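Looking After a Bench Arm That Works on Computer Cases

September
By Arnaldo Loureiro

Most of the trouble I get called about on a small arm cell comes down to dust, a loose bolt or a cable that has been rubbing. The tips below are for a single arm on a slotted aluminum table, picking parts out of desktop computers and setting them in a fixture. Ours is the cell we call Skimer. Yours will differ in the details, so keep the maker's manual within reach.

Before you touch anything

Stop the program, park the arm high and switch off the drive power at the controller. Pausing is not enough. If the gripper is holding a part, support the part with your hand and release it by the method in the manual. Unplug the computer you are working on as well, and hold the power button down for five seconds. Do not open the power supply for any reason.

Wear a grounding strap clipped to the table frame, and check that the frame itself is grounded. Paint and anodizing both insulate, so clip to a bare bolt head.

Cleaning the table

Slots collect screws. Run a magnetic pickup along each one at the end of the day, then a narrow brush, then the vacuum. Don't use compressed air on the table. It drives grit up into the gripper and into whatever case is open. A cloth with a little isopropyl alcohol takes off finger marks and tape glue.

Check the T-nuts once a week. I put a paint mark across each bolt head and onto the plate, so a turned bolt shows at a glance. We do ours on Saturday, when the cell is idle.

Placing the case

Lay the tower flat with the open side up and push it against a hard stop. Two stops on one side and one on the next will hold it square. Rubber feet are a nuisance here, because they let the case rock when the fingers press down. Take them off, or shim under the flat parts of the shell.

Tuck loose drive cables back before each run. A hook-and-loop strap is better than a zip tie, as you will be undoing it again soon. For processor work, open the socket lever fully and see that the loading plate stays up by itself. If it drops, the approach path has to change. 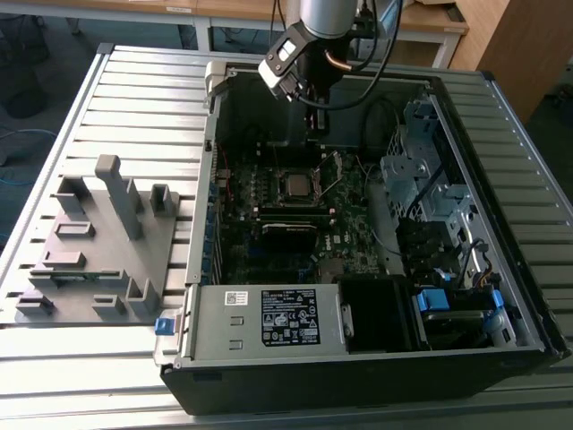
JARAMILLO WORKSHOP, September — The printed fixture sits on the table to the left of the case, and it needs more care than people give it. Printed blocks wear at the mouth of the slot first. Try a scrap board in each slot by hand. It should slide in under its own weight and not lean. If it leans, reprint that block; filing the slot makes it worse.

Keep the fixture bolts just snug. Overtighten them and the plate bows, which throws off every pick position. Wash printed parts in cool soapy water and keep them away from heaters and sunny windows.

Gripper fingers

Wipe the finger tips every 300 cycles and look at them under a lamp. A shiny patch on one side means the fingers are closing off center. Loosen both, close them on a gauge block, then tighten evenly. Swap the pads at 500 cycles even if they look fine. Ours are Zadetik pads, cut to length with a sharp knife.

After any finger change, teach the first pick again at low speed, with one hand on the stop button. Start well above the board and come straight down.

Cables at the wrist

This is where my repairs usually start. Leave a loop big enough for the wrist to turn both ways without pulling, and small enough that it can't catch on a drive cage. Jog the wrist slowly to each end of its travel and watch the loop the whole way. Feel along the jacket for flat spots. Replace a cable that has one — tape only hides it.

If the gripper drops out now and then, wiggle the connector before you suspect the controller. I lost most of a day on the Cenesetti cell before I found one bent pin. A replacement lead was $49.

Keep a notebook by the cell with the cycle count, what was changed and the offsets before and after. Write the old numbers down first.

Questions about this page: write to Arnaldo Loureiro, care of the workshop desk | Copyright Jaramillo Workshop Notes | Back to top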